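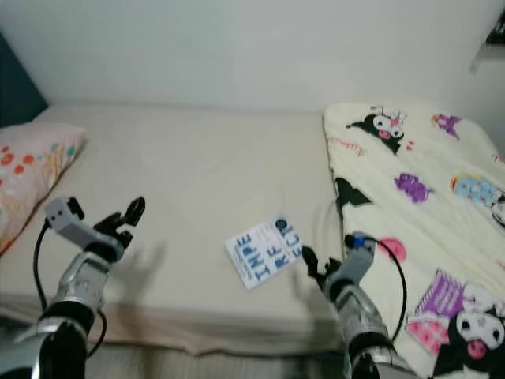
*Cama com lençol bege e almofada florida.*

# Kerekes — atas e petições sobre autonomia regional

Conjunto de textos sobre a disputa linguística e administrativa entre a capital, Trotemmont, e a província de Grorkau. Serve para estudar como as queixas sobre escolas, tribunais e impostos passaram a pedidos de autonomia.

## Conteúdo

| Ficheiro | Registos | Origem |
|---|---|---|
| `peticoes.csv` | 569 | Petições entregues à assembleia provincial |
| `atas.csv` | 712 | Intervenções em sessão, uma por linha |

Campos comuns: `id`, `ano`, `lingua`, `distrito`, `tema`, `texto`. As atas têm ainda `orador_cargo`. Os nomes dos signatários foram retirados.

## Recolha

As petições foram transcritas à mão por Shivam Khurana a partir de cópias em papel. As atas vieram de PDF digitalizados e passaram por OCR — a revisão está completa só para o distrito de Welach. Quase 40 intervenções têm páginas em falta e estão marcadas com `incompleto=1`.

O campo `tema` foi atribuído por 2 anotadores. Quando discordaram, ficou a etiqueta de Prakash Chowdary e a outra passou para `tema_alt`.

## Limitações

- Os distritos rurais do norte estão pouco representados.
- A língua indicada é a do documento, que pode diferir da língua falada pelo autor.
- Várias petições repetem um texto-modelo. Convém remover duplicados antes de contar palavras.
- Não há material do governo central.

## Utilização

Os ficheiros estão em UTF-8, separados por ponto e vírgula. Em `atas.csv` há quebras de linha dentro de `texto`, sempre entre aspas.

Licença CC BY 4.0. Correções por *issue*, com o `id` do registo no título.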